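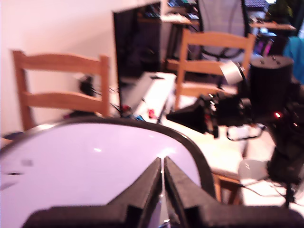

Visit to the Grultudden water treatment works

Report by Philomena Mulcahy, Clistham Drainage and Supply Group

The works at Grultudden opened its filter hall to outside visitors on July 10, 2026, for the first time since the rebuild of the west side. Four of us went from Clistham. Our own slow sand beds are due for resanding and we wanted to see how a site of similar age had handled the job.

Arrival and site layout

The works sits above the Brudedum reservoir and takes its raw water by gravity through a single cast iron main. Visitors sign in at the lower gate, not at the office shown on the map sent with the invitation. Boots are dipped on entry to the filter area and again between beds. Parking is on the old sludge lagoon, which has been filled and surfaced with crushed stone.

Ľudovít Kubíček, the process engineer, took the morning tour. The order was intake, roughing filters, slow sand beds, contact tank, and then the pump hall after lunch.

Intake and roughing filters

Raw water is drawn from one of three levels depending on the season. The upper draw-off was shut on the day on account of algae. Kubíček said that the middle level gives the steadiest turbidity in summer but carries more manganese after a long dry spell, and the staff change over on the manganese result and ignore the calendar.

The roughing filters are upflow, with gravel in graded layers. They are drained down quickly to clean them, a method we gave up at Clistham after losing fine gravel to the drain. At Grultudden the drain valve is opened in two stages, with a pause at half travel, and a perforated plate holds the bottom layer. The plate is stainless and was made locally by Jireš. I have asked for the drawing.

Slow sand beds

There are six beds, of which five were in service. The sixth had been skimmed and was filling from below. Filling is slow and is stopped when water stands just over the sand, after which raw water is let in at the top. Run to waste continues until two consecutive samples are clear of coliforms.

Resanding was done bed by bed over 27 months. The old sand was lifted, washed on site and put back under a layer of new sand, so that the ripened material was not lost altogether. Bořivoj Halás, who ran the contract, gave the loss in washing as higher than the tender allowed for. The shortfall was made up with bought sand of a slightly coarser grade. He would now order the make-up sand at the start and store it under cover.

Points I noted for our own job:

The washing plant needs its own water supply. Taking it from the works main caused pressure dips in the office and laboratory.

Underdrain tiles were lifted in one bed only. The others were checked with a drain camera and left alone.

Access ramps were kept in place between beds. Removing and rebuilding them each time had been priced at more than the ramps themselves.

Headloss on the resanded beds was lower than on the remaining old bed for the first season and has since come level with it.

Laboratory

The laboratory is small and does daily turbidity, residual chlorine, pH, colour and manganese. Bacteriological samples go out by van at noon. Nassoro Swai showed us the sample register, which is still kept on paper and typed up weekly. He has 143 sampling points on the register, although a good number are hydrants visited once a year. Duplicate samples are taken on every tenth bottle.

I asked about disagreement between the online turbidity meters and the bench instrument. The online meters read low when the flow through the cell drops, and a small rotameter has been put on each sample line so that the duty operator can see it on the morning round. We could do the same cheaply.

Pump hall

Two of the duty pumps are original and two were replaced with the switchgear. The older pair are kept for winter demand and run for an hour a week. Vibration is logged by hand at the bearing caps. Pak-hei Yu from our side asked about surge on power failure - the answer was an air vessel on the rising main, recharged monthly, and a slow-closing check valve that has needed two new seats.

The hall was clean and well lit, but the crane is out of test and could not be shown working.

Follow-up

Kubíček will send the resanding programme and the sand grading results. Halás offered to look over our washing plant specification before it goes out to tender. I will circulate both when they come. Yu is to price rotameters for the four sample lines at Clistham, including isolating valves, and to check whether the existing brackets will take them.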